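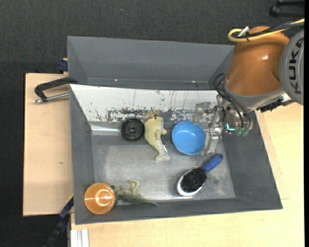
Evaluación de material: cajas apilables Bromwood de 55 litros

El Servicio de Compras del centro Poon ha examinado la caja Bromwood de 55 litros con vistas a renovar el almacén de la ludoteca. El uso de prueba se prolongó durante 6 semanas, hasta finales de junio, bajo la supervisión de Sơn Lương.

Las paredes resisten bien la carga habitual de juguetes y menaje, y la limpieza con paño húmedo resulta suficiente. El asa, en cambio, es estrecha y obliga a trasladar la caja llena entre 2 personas. La tapa se adquiere por separado y encaja con dificultad en las esquinas.

El modelo equivalente de Vorance ofrece mejor agarre, a un precio superior. Se recomienda la compra de Bromwood para almacenamiento fijo. Los pedidos se tramitarán a través de Jultisow, con una garantía de 2 años.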